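Project Report: Equipment Plan for a Table-Mounted Assembly Cell

Share 7 | Comments 2

1. Purpose

The department asked for a costed plan before releasing money for a robot arm. Our budget limit was 3,578 pounds, excluding the arm itself, which is to be leased from Jastoris. The limit had to cover the table, mounting parts, gripper, storage and safety items.

2. Method

We modelled the cell in simulation before asking for quotes. Three questions were set at the start: whether the arm can work over the middle of the table from a pedestal near one end, whether the pedestal height suits a low workpiece, and how much floor must be kept clear for the operator. Only the first two affect the order directly. The third affects which room we can book.
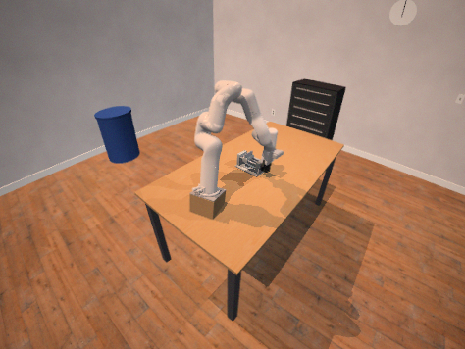
Quotes were requested from Rudness and Plirkala in August. Rudness offered the lower price for the table but would not drill the top to our pattern. Plirkala would drill it, with a lead time of 8 weeks. We chose Plirkala — the workshop has no free slots this term, and a badly drilled top would have to be replaced.

3. Gripper

A small two-finger gripper was selected. The larger Yüksel model has a wider opening, but its mass would use up too much of the arm's payload. It would also need a separate air supply, for which no money was set aside.

4. Items left out

A second pedestal, a camera mount and a spare set of fingers were removed from the list. The fingers should be put back if the delivery charge is reduced. Storage was kept to one drawer cabinet.

5. Remaining risks

The model treats the table as rigid. A real table will move when the arm stops quickly, and we have no figure for this. We suggest that the pedestal fixing is tested at low speed before the gripper is ordered — the return period on the gripper is short.

Share 7 | Comments 2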